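4. Storing Produce in Zipper Bags and Open Baskets

This section covers whole, uncut fruit and vegetables kept in Vendham reusable zipper bags and the Vendham open basket. For cut produce, see Section 5.

4.1 Before you start

Wash the bags and the basket in warm water with a mild dish soap. Rinse them and let them air dry completely with the zippers open. Do not put the bags in a dishwasher.

Choose a flat surface at counter height. A wipeable mat under the bags keeps them from sliding while you close them.

CAUTION: Keep plastic bags away from babies and small children. A bag can cover the nose and mouth and prevent breathing.

4.2 Filling a bag

1. Check each piece for soft spots, splits and mold. Set damaged pieces aside and use them first.
2. Remove stickers and rubber bands.
3. Dry the produce with a clean towel. Water left on the skin collects at the bottom of the bag.
4. Lay the bag flat with the zipper strip facing you and open it fully.
5. Place the pieces in a single layer. Bell peppers go in whole, with the stem attached.
6. Leave a gap between the produce and the zipper strip so the strip can lie straight.
7. Press the strip closed from one end to the other, leaving a finger-width opening at the last corner.
8. Push out the extra air with the palm of your hand, then close the corner.

Note: Do not press hard on peppers to remove air. The walls crack and the pepper spoils early.

4.3 Using the open basket

Peaches that are still firm ripen better in open air than in a closed bag. Place them in the basket stem side down and leave space between them. Move each one to the refrigerator when it gives slightly near the stem.

Keep the basket out of direct sun and away from the stove. In a warm kitchen, check the fruit morning and evening.
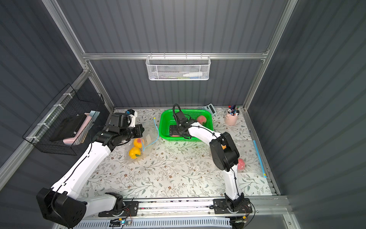

Can peppers and peaches share one bag?

Store them separately. Ripening peaches give off ethylene gas, and peppers kept in the same closed bag soften and spoil sooner.

4.4 Small items near the work surface

Pens, notebooks and cleaning supplies should have their own holders. Wall baskets are suitable for light items only. Do not hang a basket of produce above an open bag — anything that drips or falls will end up on the food.

If you label bags, write on a removable tag. Marker ink on the bag itself is difficult to remove and can transfer to other bags in the drawer.

4.5 Cleaning and reuse

1. Empty the bag and turn it inside out.
2. Wipe along both sides of the zipper strip with a soft cloth. Grit in the track is the usual cause of a poor seal.
3. Wash, rinse and stand the bag upside down to dry.
4. Test the seal by closing the bag with air inside and pressing lightly. Discard the bag if it leaks.

CAUTION: Throw away any bag that has held moldy produce. Wash the basket with hot, soapy water before using it again.

Replacement bags: order part 3040, Preltdale warehouse.
Section revised in November by Pylyp Sydorenko.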